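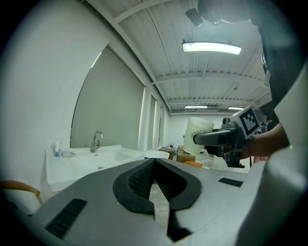
Which gripper should I use first for picking up cups, a hand-held one or one on an arm?

Start with the hand-held gripper. Most of what goes wrong with a cup happens at the pads, and pads can be changed and retested in the hand in a few minutes. Move to the arm once the pads, the opening width and the closing force are settled.

Kitchen Bench Tips: Comparing Grippers on Cups, Bowls and Boxes
By Agata Caputo
Updated April 2025

These notes cover small two-finger grippers used on ordinary kitchen things. They assume a sink within reach, a table that does not wobble, and one person doing the tests with a second person available for the handovers. The parts compared are the Korley and Flestine finger pads, the Parisi controller and the Mandari camera clamp. Other makes can be tested the same way.

Before you start

Wipe the tabletop and let it dry. A damp ring under a cup adds enough drag to change how it lifts.

Wash the pads with dish soap and plain water, then dry them with a lint-free cloth. Do not use furniture spray or anything with wax in it. Mesh-faced pads hold on to soap, so rinse those twice and press them between two folds of cloth.

Check that both fingers meet evenly. Close the gripper on a sheet of printer paper and pull. If the paper swivels, one pad is higher than the other. Loosen both pads, close the fingers fully, and tighten them again while closed.

Weigh each gripper with its cable and camera attached. The Korley body came to 885 grams and the Flestine to 960. The gap sounds small, but it shows up in the wrist by the end of a long session, and tired hands drop the tip. Alternate the two through the session so that neither one gets all the late trials.

Choosing test objects

Use things you already own and can replace. A useful set has one smooth cup, one textured cup, one shallow bowl, one cardboard box, and something soft such as a folded dishcloth.

Smooth glazed cups show up weak closing force. Textured cups, such as the knit-like kind, hide it: the ridges catch on the pad and the cup stays put at a setting that would drop a plain one. Always find your force setting on the smooth cup and then try the textured one. Going in the other order costs crockery.

Paper cups are a poor first choice. They give under the pads, and the dent stays, so the second trial is no longer the same as the first. If you need thin-walled cups, use a fresh one each time and write that down.

Do not use stemware.

Comparing pads

Change one thing at a time. Pads first, then force, then speed.

V-shaped pads center a round wall well and are forgiving when the approach is slightly off to one side. They are less good on flat cardboard, where contact is made along a narrow part of the pad and the box can pivot. Flat pads do the reverse. If you only want one set, choose by what you handle most.

Push the rim test before the body test. For the rim test, one finger goes inside the cup and one outside, and the cup is lifted by its wall. For the body test, both fingers are outside. Many pads pass the body test and slip on the rim, particularly if the contact patch is short. A pad that passes on the rim has passed on everything else we tried.

Keep the finger depth the same. Mark the outer face of one finger with a strip of masking tape 2 mm wide and bring the cup edge to the tape every time. Replace the tape when it curls.

The Korley mesh pad held better on glaze when it was clean and dry. The Flestine rubber pad lost less grip after being wetted and wiped. For work next to a sink I would pick the Flestine pad. For dry shelves, the Korley.

Cameras and markers

Clamp the camera so both fingertips are visible with the gripper fully open. If one tip leaves the view at full opening, the clamp is too far forward. On the Mandari clamp, back it off one notch and check again.

Printed markers need to stay flat and matte. Glossy tape over a marker reflects ceiling lights, and under long overhead fixtures the reflection can wipe out the pattern at exactly the angle you use most. Print on plain paper, glue it down over the whole back, and leave the front uncovered. Replace a marker once a corner lifts.

Lower the blinds if direct sun crosses the table. Tracking that worked in the morning will otherwise drift as the light moves, and the pads will get the blame. Leave the ceiling lights on through the whole session.

Chrome faucets and steel sinks throw bright spots into the camera. Turn the table end away from the sink if you can. A dull tea towel over the faucet also works.

Controller settings

Set the Parisi controller to its lowest closing force and go up one step at a time until the smooth cup survives a slow lift, a stop, and a gentle side-to-side tilt. Add one more step. Write the number on tape and stick it to the gripper.

Closing speed matters less than most people expect on hard objects. On soft ones a slow close is better, as the fingers settle into the folds. For a folded dishcloth, stop the close, wait a moment, and then finish it.

If the fingers chatter at the end of travel, check the cable before touching the settings. A cable pulled tight over the wrist does this. Leave a loose loop and secure it at the elbow.

Handovers between two grippers

Two people, one cup, one gripper each. The person holding the cup keeps still, and the other approaches. Moving both at once makes it impossible to say which side let go.

Tilt the cup slightly so the open rim faces the receiving gripper. The receiving finger then has a clear way inside the wall. Agree on a word for "closed" and do not open the first gripper until it has been said.

Put a folded towel under the handover spot. Move chairs back from the table, including the one you think is out of the way.

Keeping a log

One line per grasp: object, pad, force step, held or dropped, and a short remark. Paper is fine. Our log stood at 1824 grasps when the pads for this page were picked, and the remarks column was the part we went back to most. "Slipped, soap on pad" saves an afternoon later on.

Write down drops at once. Left to the end of a run, they get forgotten or put against the wrong pad.

Note when pads were last washed. A set that has gone untouched since September should be washed before it is compared with a new one, even if it looks clean. Rubber kept in a drawer picks up a film.

Moving to the arm

Take the settings across unchanged and repeat the smooth cup test before anything else. Expect a few more drops on the approach, where a hand would have corrected without thinking. Adjust the approach path first. Leave the force where it is until the path repeats cleanly.

Set the arm to approach from the side for cups and from above for cloth. Boxes can go either way, but tape the flaps shut, or the arm will lift the flap and leave the box.

Keep the arm's work area away from the sink edge. Mark the limit on the table with tape and keep the soap bottle on the other side of it.

Storage

Store pads flat, faces not touching, in a shallow tin. Leave the gripper slightly open so the springs are not loaded. Coil the cable loosely and put the marker face up, with nothing on top of it.

Related pages: Cleaning rubber feet and seals. Labeling small parts drawers. Choosing a bench towel.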